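Drandine Household Chores, release 7

Thank you for stopping by! Drandine is a collection of everyday jobs done by people with hand-held grippers, and we put it together at Trerville because we kept being asked, usually over tea, whether a machine can tidy a bedroom yet. Our answer so far is "a bit of one, on a good day", and we would dearly like your help in improving on that.

This release holds 658 recordings across 22 chores. The dressing table set is new, and rather a favourite of ours — small drawers, small knobs and a mirror that doubles everything a model has to make sense of.

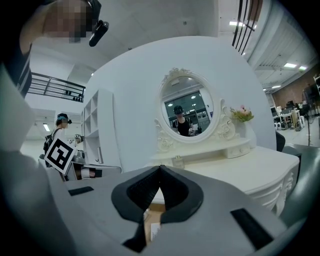 Dressing table set: gripper view, with the oval mirror, white jar and pink flowers.

Known troubles: reflections still confuse our baseline, Onu, which managed 69 per cent of its tidying trials and did worst near glass. Folding is poor as well, and we wouldn't trust it with anybody's best china.

Faces are pixelated, though do write to us if you spot one we missed. Questions go to Sânziana Enache, and corrections to the labels go to Roxana Lungu.

Last updated 20 May 2026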